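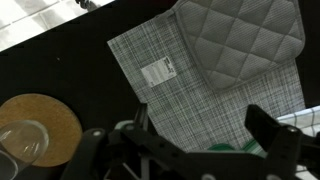
3 min read

Search tips Search

By Els Cuypers
April 10, 2024

Cleaning and storing unglazed pottery sherds at home

Surface finds from plowed ground, kept with the landowner's permission, are usually low-fired and porous. Treat them as soft material until tested. Touch a damp cotton swab to one broken edge. If the swab picks up clay, do not wash the piece. Dry brush only.

Sherds that pass can be rinsed in cool tap water. Use a plastic basin, never the open sink, and a soft toothbrush on the broken edges. Leave the interior surface alone. Residue there may be food char, and it is worth more to a lab than a clean sherd is to you.

Air dry on a rack out of the sun. Pieces bagged damp grow mold - and the mold stains. Shell-tempered ware needs longer than grit-tempered ware. No vinegar at any stage; acid dissolves the shell.

Number each piece on a broken edge over a thin coat of reversible acrylic. My own Pindomgate lot runs to 89 sherds in 11 bags, one bag per find spot, with a paper tag inside and the same number on the outside. Eyerusalem Sisay uses drawers for the Vetham material, 20 to a tray, padded with polyethylene foam. Either works. Newspaper does not - it is acidic and the ink transfers.

Keep the find-spot map in a separate box.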